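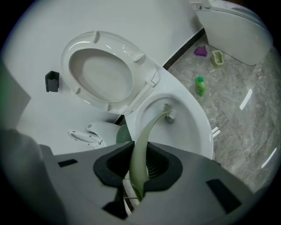
How long should the brush stay on the inside of the bowl?
Long enough to cover the whole inner wall twice, once with the cleaner and once during the rinse. For a standard bowl with an open rim, plan on three to four minutes of brushing.

Unit 4: Toilet Cleaning
Bautista Housekeeping Course, Dradham
Handout revised Jun 20, 2019

This unit covers the toilet only. Sinks, showers and floors are in Units 5 and 6. Read the handout before the practical session and bring it with you.

1. Before you start

Put on gloves. Open the door or turn on the exhaust fan. Raise the lid and the seat together, then check that both stay up on their own. A loose hinge will drop the seat on your wrist, so report it on the room sheet.

Move the wastebasket, scale and anything else within arm's reach of the bowl. You will need:

Bowl cleaner
Toilet brush
General bathroom spray
Two cloths, one for the seat and lid, one for the base
Paper towels

Keep the two cloths in different colors and do not swap them. At Dradham the seat cloth goes in the wash after each room. The base cloth goes in a separate bag.

Flush once. Push the brush down into the outlet a few times to lower the water level. The cleaner is stronger when there is less water to dilute it.

2. Applying the cleaner

Squeeze the cleaner under the rim and let it run down the wall. Go all the way around. On most bottles one slow pass is enough. Leave it for the time printed on the label. In class we use ten minutes for a bowl with visible scale and five for one that is cleaned daily.

Never mix products. Bleach and an acid descaler give off chlorine gas, and this can happen inside the bowl if one product was left there by someone else. If you don't know what is in the bowl, flush before adding anything.

While the cleaner is working, do the outside. Work from the cleanest part to the dirtiest:

Flush button or handle
Top and front of the tank
Lid, both sides
Seat, top and then underside
Hinges
Rim
Outside of the bowl and the base

The underside of the seat has small bumper pads. Dirt collects around the edge of each one. Fold the cloth to a corner and go around them. Students lose more marks here than on any other part of the practical.

3. Brushing

Stand squarely in front of the toilet with your feet apart and bend at the knees. If you lean from the waist you will feel it by the fifth room. Hold the brush near the end of the handle and keep it low in the bowl so that it does not flick.

Start under the rim. Turn the head upward and use short strokes. Then work down the wall in overlapping strips, front, sides and back. The front inner wall is the part people miss, as it faces away from you and you have to pull the brush toward yourself to reach it.

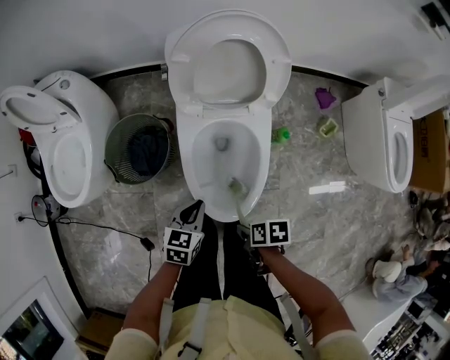 Finish at the waterline and the outlet. The waterline needs more pressure than the rest – scale forms a ring there first. If the ring does not come off after a second round of cleaner, stop and write it down. Do not use a metal scraper on porcelain.

Flush with the brush still in the bowl and rinse the head in the clean water. Let it drip over the bowl, then rest the handle under the seat for a few minutes before putting the brush back in its holder. A brush put away wet will smell within days.

4. Different models

One-piece toilets have fewer seams and are quicker to wipe down. Check the button on top of the tank for residue around the ring.

Smart toilets have a powered seat. Turn the seat off at the panel first, and spray the cloth, never the seat. Keep descaler away from the nozzle.

5. Practical session

Each student cleans one toilet from start to finish. The Plerilen checklist is used for marking. Unit 4 carries 122 points of the 408 in the course, and the written part is taken the same day.

For the written part, learn the order of work in section 2 and the label times in section 2. Bring your own gloves.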